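Plumell hand-held grippers (pair) -- review after two terms with a college robotics club

Posted 6 April 2019 by Meenakshi Reddy

We bought the Plumell pair in November for the Nallside robotics club. They have been used nearly every week since, mostly by second-year students and mostly for the household tasks project, where you pick up and move ordinary things by hand through the gripper and record it, and the recordings are used later to train the arm. I run the sessions and do most of the repairs, so this review is from the point of view of someone who has had the covers off.

We paid 300 pounds for the pair with cables. There is a cheaper version with one gripper and a more expensive one with a carry case. We didn't buy the case and I don't miss it. Ours live in a cake tin with a towel in it.

What you get

Two grippers, two long cables, a bag of spare screws, two spare finger pads and a leaflet. The leaflet covers plugging in and very little else. The proper manual is a download and you need it for calibration. There is a flat metal mounting plate with a pair of holes for fixing things to the side. The screws supplied for it are slightly too long for anything thin, so we bought shorter ones from the hardware shop.

Left and right are the same inside but the plates go on opposite ways round if you want them both facing outwards. We got this wrong the first evening. You can swap them over in a few minutes with the small hex key, which isn't included.

Setting up

First-time set-up took us 35 minutes, including finding the manual. Now it takes less than ten. You plug both in, open and close each one fully three times, and the software shows a bar for each hand. If the bar doesn't reach the end you do it again. On our left gripper it often needs doing again.

The software runs on the club laptop without trouble. It will not run on the older one. Manikandan Sundaram got it going on his own machine under Linux and wrote down the steps, and I can send them to anyone who asks in the comments.

Comfort

They are heavier at the front than you expect. For short takes it doesn't matter. When we did a block of 60 takes in one afternoon, people were swapping over well before the end, and the ones with smaller hands swapped first. The grip is one size. Malathi Thevar wrapped the right one with tennis racket tape for a while, which helped, but it went sticky and we took it off again.

You squeeze to close the fingers and let go to open. The spring is firm. Students who grip hard tend to crush soft things, and anything in a tube shows it. Our toothpaste was in a poor state by Christmas. We now tell everybody to squeeze until the thing stops slipping and then no more, and that has been enough.

The fingers

The fingers are small and black with a ribbed pad on the inside. They are good on boxes, bottle caps, pens held across the middle, cloth, and the rim of a cup. They are less good on thin round handles. A toothbrush handle turns in the jaws if you take it near one end, and you finish up with it hanging at an angle you didn't want. Picking it up closer to the balance point cures most of that. The pads wear on the leading edge first. We have changed one set so far. Replacements are easy to fit: one screw each, and the pad slides off.

I would have liked a second shape of finger in the box. Balakrishnan Poojary printed some longer ones on the college printer and they work well enough for flat things like rulers and cards. They flex under anything heavy. If you have a printer, the drawings are on the Plumell site and the fit is good first time.

The cables

This is my main complaint. The cables are long, thick and stiff, and they come out of the back of the gripper just where your wrist is. With two hands working you have two loops hanging down in front of you. They catch on the table edge, they knock light things over, and they wind round your arm if you turn your hand over more than once in the same direction. We tried clips on the table, which pulled. We tried running them up the sleeve, which nobody liked. What we do now is let them hang off the front of the table with plenty of slack and untwist between takes.

One cable failed in January, at the plug end. Plumell sent another within the week and didn't ask for the old one back. I have no complaint about the service. A cordless version would be worth a good deal more to us than the carry case.

Recording

The opening of each gripper is recorded along with the time, and you can export it as a plain spreadsheet file, so first-years can plot it without learning anything new. We have kept just over 200 takes from the two terms and thrown away a lot more. Most of the ones thrown away were our own mistakes: starting before the recording did, talking to somebody halfway through, dropping something and carrying on as if we hadn't.

The two hands stay in time with each other, which the Benkirane kit we borrowed last year did not. With that one you could see the left hand closing well after it had closed in real life, and two-handed tasks came out as nonsense. The Benkirane was nicer to hold, I'll say that for it, and the cable was thinner.

What we use it for

The term's tasks are kept simple on purpose. Each pair of students writes theirs on a card: what starts where, what ends where, which hand does what. Rajeshwari Menon's bathroom set has turned out to be the best teaching one. It has a mug, toothbrushes and a tube of toothpaste, and the card says brushes in the mug first, tube last. It sounds too easy and it isn't. The brush has to be stood up over the mug, so you need to have picked it up the right way round, and the mug slides if you touch the rim with any force. Students who can do it smoothly can do most of the other cards.

A few things I'd pass on to another club starting with these:

Mark the floor and table positions with tape and put everything back to the marks each time. Ours go down at the start of term and stay down.

Use a heavy mug. Plastic ones go over.

Roll sleeves up. Cuffs get into the jaws.

Keep the right and left cables labelled at both ends.

Do the squeeze check again after lunch. The left bar drifts on ours, and I have read of others with the same fault.

Let people practise with recording switched off for a good ten minutes before you keep anything.

Faults so far

One cable, as above. One loose side plate, tightened. A squeak in the right gripper that went away with a drop of the oil we use for the Pestex wheels. The left one has a cracked cover from being dropped on a hard floor, and it still works the same as before.

Would I buy them again

Yes, at this price, for a club that wants two hands. If you only need one hand I would look at the single version first, or borrow something and see how your students get on with the weight. I'd give them four out of five and take the missing one off for the cables.

We have also moved sessions over to the carpeted end of the building this term, and I would do that from the start another time, given what the hard floor did to the cover.
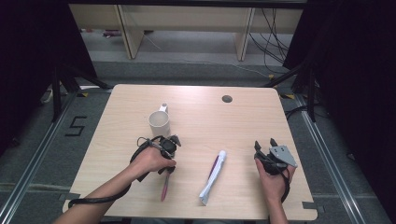

The next cards are going to be kitchen ones, with tea towels and a jar with a screw lid. I'm expecting the lid to be hard on the cables, with all that turning of the wrist, and I'll add a note to this review at the end of the summer term once we have tried it. If anyone has found a thinner cable that fits the same plug, please leave the part number underneath.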